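Why Are Jeans Blue?
A Young Readers' Page from the Bretgate Museum of Everyday Things

Jeans are made from a strong cotton cloth called denim. People first wore denim for hard work, and today it is worn by children and adults in many countries.

How denim is woven
Denim is made from two sets of threads. The long threads, called the warp, are usually dyed blue. The threads that cross them, called the weft, are usually left white. Look inside the leg of your own jeans and you may find that the cloth is much paler there.

Where the blue comes from
The blue dye is called indigo. It once came from plants, but most of it is now made in factories. Indigo stays mainly on the outside of each thread. When the cloth rubs and bends, a little of the blue wears away and the white center begins to show.

Fading and stitching
Many jeans have pale lines across the thighs. These lines are called whiskers. They can form slowly as a person sits and walks, or the maker can add them before the jeans are sold. The seams are often sewn in gold or orange thread, which stands out against the blue. Two rows of stitching help a pocket edge stay strong.
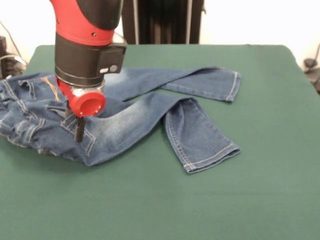 Try it at home
Lay a pair of jeans flat on a table. Find the belt loops, the back pockets and the hems – the folded edges at the ends of the legs. Then look for the palest part of the cloth.

Text by Tamara Hordiienko, Learning Department. Suitable for readers aged 5 and older, with help from an adult.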